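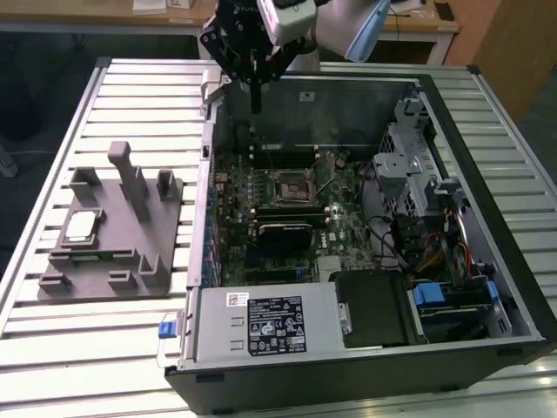 Ticket 166, raised by Joanne Bainbridge, who runs the Tinton branch library and has been very patient with us. Her booking computer has been switching itself off in the middle of the afternoon, usually about 22 minutes after she opens Tarnex, and she wondered (quite reasonably!) whether Tarnex was to blame. The event log had shut-downs but no errors from Tarnex, so I've left the program alone for now.

Step 1. Moved the plug from the Penrose extension lead to the wall socket. It still went off on Sunday – sorry, Joanne. 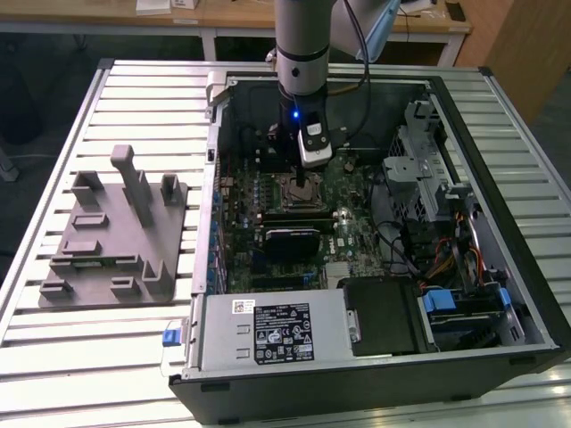 Step 2. Power settings. Sleep was set to 5 minutes, so I've changed it to never and will ring after lunch to see how she's getting on.

Terence Hollis

Recent tickets
Pellunitz printer prints everything twice
Can't log in after password change
Tarnex calendar an hour out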